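## Before you spend anything on a folding machine

The Merby brochure quotes 1,025 for a home unit that grips, lifts and folds small laundry. I would leave that money where it is until you have run a few dull checks.

- Write down what you fold in a week. Ours is mostly bedding, and bedding is what these machines like least.
- Measure the table, then add room for the arm to swing. Sellers tend to quote the base only.
- Ask what a spare set of finger pads costs and how long they last. Rirnell wanted 27 a pair and wouldn't say how long.
- Ask for a trial on your own cloth – gathered edges, puckers and all. A flat tea towel proves very little.

Print on print is worth putting in the trial too. A black-and-white geometric piece on a pink teddy bear cloth is the sort of muddle a real wash day hands you, and a demo on plain white sheets tells you nothing about it. 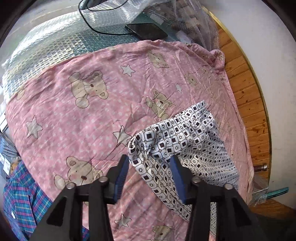 Bimla Goel wrote in to say I was being too hard on them, that hers manages up to 4 flannels a minute, and that she would buy it again in November when the prices drop. Fair enough, but flannels are square.

If you still want one, hire first. Onisbridge lets you have a unit for two weeks, and the deposit comes off the price. Keep a note of every piece you had to refold by hand.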